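Folding demos on a bed, keep or drop?

rsison
30 clips in for Rendach. Navy garment flat on the mat, other clothes piled by the headboard. 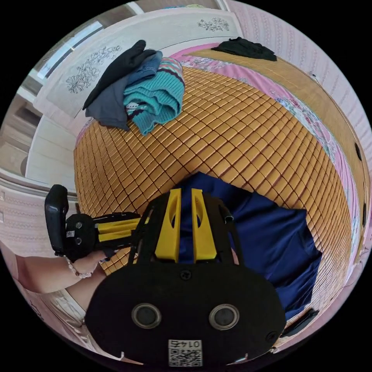 Re: Folding demos on a bed, keep or drop?

ksutherland
Drop them. The mat grid confuses tracking. Use a table.

gbaluyot
Disagree. We kept 68 like it and training ran fine. 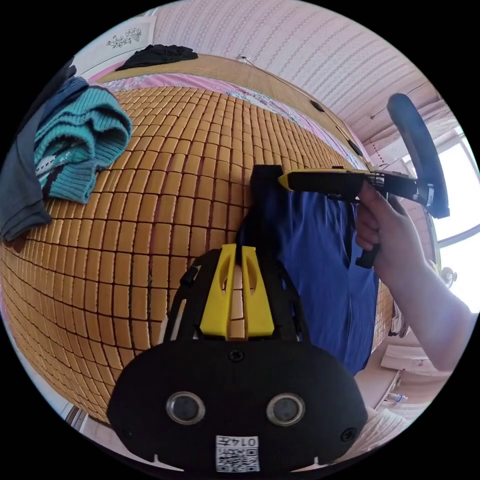
Both grippers at the blue garment

rsison
One more, with a folded black piece on the mat.

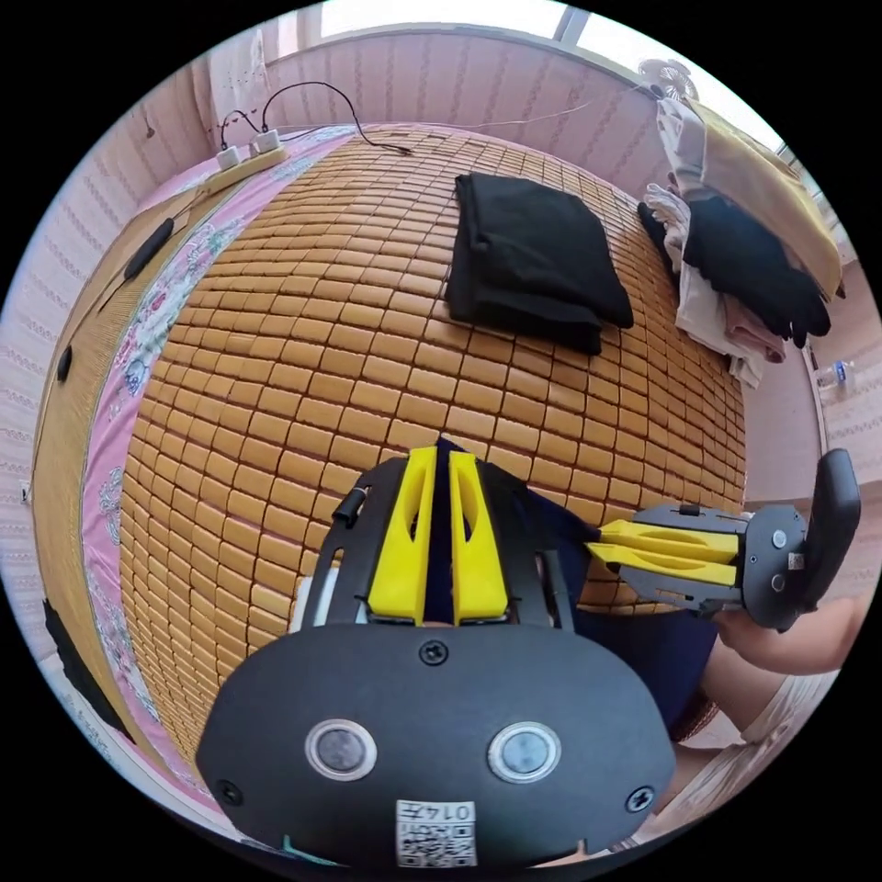
I'd keep the bed and do 115 before deciding.

ksutherland
Fine, but tag them separately.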